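2020-08-30
Flidton bench, afternoon. Toast and jam, continued.

Picking up from the page with the coffee ring on it. Still trying to settle the spread order for the Arbridge breakfast sheet. Question is the same as before: does the jam go on straight away or does the slice wait, and how long before it goes leathery. Nothing written down properly last week so starting over with a clean table of my own.

Bread: the square sandwich loaf, Semple bakery, same as before. Do NOT swap to the seeded one halfway like last time. Cut from the middle of the loaf only, heels go in the crumb tub.

Toaster on 3. Tried 4 first, edges went too far before the middle had any color. At 3 the crust browns and the face stays golden, good enough. Let the toaster cool a bit between slices or the second one runs darker than the first. Forgot this twice. Scrap both.

Jam: red, small jar. Stir before use. Got a loose layer sitting on top when it has stood overnight and if that goes on first the toast is soggy in no time and the whole run is useless. Wipe the rim, lid back on between slices. Fruit flies this month, can't leave anything open.

Weights so far –
loaf as bought, 872 g
jam, full jar less the glass, 693 g
one spoon measure of jam is too much for one slice, slides off the corner. Try the small spoon, level.

Bench layout. Near table is for work, far table is for storage, back row against the wall. The seam between the two tables collects crumbs and jam, has to be scraped with a card. A strip of tape over it would do but the tape lifts when we wash down. Leave it for now.

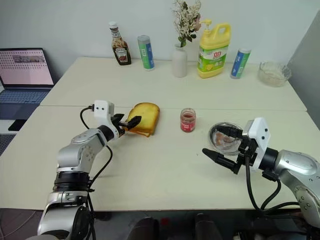 A remark from Sistatitz on the first batch, copied in so it doesn't get lost: the jam was fine but the toast had been left to stand too long before spreading, and whoever wrote "crisp" on the sheet should try eating it cold. Fair. Sistatitz want the eating time on the card as well as the spreading time, two columns. Also want butter in the comparison. Said yes to the columns, no to the butter until the plain jam numbers are finished, otherwise we never get out of this.

So new columns:
– out of toaster
– jam on
– first bite
– notes (one word please, not an essay)

Ran the short wait and the long wait after lunch. Short wait: jam goes thin at the edges, soaks in, taste is good, hands get sticky. Long wait, 130 seconds: sits on top, holds its shape, crust harder to bite, middle still OK. Did not get to the very long wait, bread ran out. My guess is it will be like a cracker but it's a guess, don't put it on the sheet.

Slices stood on edge keep better than slices laid flat. Flat ones sweat underneath and leave a damp patch on the table. Want a rack. Anything with slots, doesn't have to be a proper toast rack. There may be one in the Arbridge boxes, check before buyng anything.

Ketchup. It lives in the back row and it stays there, it's for the savory sheet and that hasn't started. Somebody's lunch is getting at it. Please write on the shopping list if you finish a bottle.

Flowers are dried so no water in the vase. I tipped some in this morning without thinking and had to pour it out again and dry the stems with a paper towel. Keep them at the back out of the splash, they drop bits.

Dish soap: one pump is plenty for the small glass dish, two for the clear bowl. Rinse HOT, jam film stays on glass if the water is only warm and then the next thing tastes of strawberry or whatever that jam is. Check the label and write the flavor here: ________

Canisters could do with a bit of masking tape on the lid with the contents and the date opened. Opened the wrong one twice today. They look near enough the same from where I stand.

Cost code for the groceries is 2,103, put it on the receipts before they go in the folder. Two came back without it.

To do before next session
– two loaves, not one
– level small spoon, find or buy
– rack
– tape for canister lids
– scrape the seam, properly, with warm water this time
– retype the card with the two new columns and send to Sistatitz
– butter knives back from the other bench, we are down to the bent one

Wiped both tables at the end, near one twice. Floor still gritty under the near edge, will sweep tommorow. Stopped there.

Flidton Test Kitchen notebook – shared copy – questions to the Flidton bench – Back to top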